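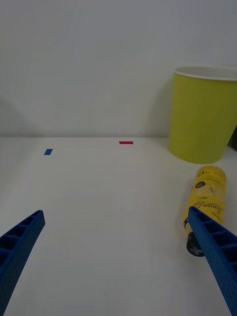 Section 4: Preparing a traveller's itinerary in Pleltano

4.1 Before you begin

This section is for agency staff who build and issue day-by-day itineraries for escorted and independent tours. You will need an active Pleltano account with Editor rights, a confirmed booking reference, and the arrival and departure times of every traveller in the party. Staff with Viewer rights may read an itinerary but cannot issue one.

4.2 Creating the itinerary

1. Sign in and select Itineraries, then New.

2. Enter the booking reference. The lead traveller's name and the tour dates are filled in from the booking.

3. Choose a template. The Chiba template is supplied for tours with an airport arrival and one hotel; the Karnusov template is supplied for touring holidays with several overnight stops.

4. Check the number of days. The arrival day is always Day 1, even where the flight lands late in the evening.

5. Select Save Draft.

Note: A template may hold up to 40 days. Longer tours must be divided into two linked itineraries.

4.3 Adding services to a day

1. Open the day and select Add Service.

2. Choose the type of service: transfer, accommodation, guided visit, meal or free time.

3. Enter the start time in local time, using the 24-hour clock. An evening transfer at eight o'clock is entered as 2000.

4. Enter the meeting point in full, including the terminal or the hotel entrance where the guide will wait.

5. Mark the meals included in the tour price. The letters B, L and D will appear beside the day heading.

6. Repeat for each service and select Save Day.

Descriptions of guided visits are limited to 500 characters. Text beyond this limit is kept in the draft but is not printed.

Caution: Do not enter passport numbers, medical details or payment information in the description field. This text is visible to guides, drivers and hotels. Use the Private Notes field on the booking record.

4.4 Overnight journeys

Where a traveller spends the night on a train, ferry or aircraft, select Overnight in place of an accommodation entry. If the day is left without either, it will be marked in amber and the itinerary cannot be issued.

Arrival times after midnight belong to the following day. Check the date shown beside the arrival before saving.

4.5 Issuing the itinerary

1. Select Check. Correct any day marked in amber or red.

2. Select Preview and read the whole document, paying particular attention to transfer times.

3. Select Issue. Copies are sent to the lead traveller and, where the Plesora link has been switched on, to the local ground agent.

Caution: An issued itinerary cannot be deleted. To make a change, select Amend. The new version carries a version number, and the earlier one is marked as withdrawn.

Amendments to transfers on the day of travel must also be confirmed with the ground agent by telephone.

4.6 Further help

Requests for additional templates should be addressed to Kaede Sekiguchi, Itinerary Support, quoting the agency code. New templates are released each Tuesday. For faults in sending or printing, see Section 19.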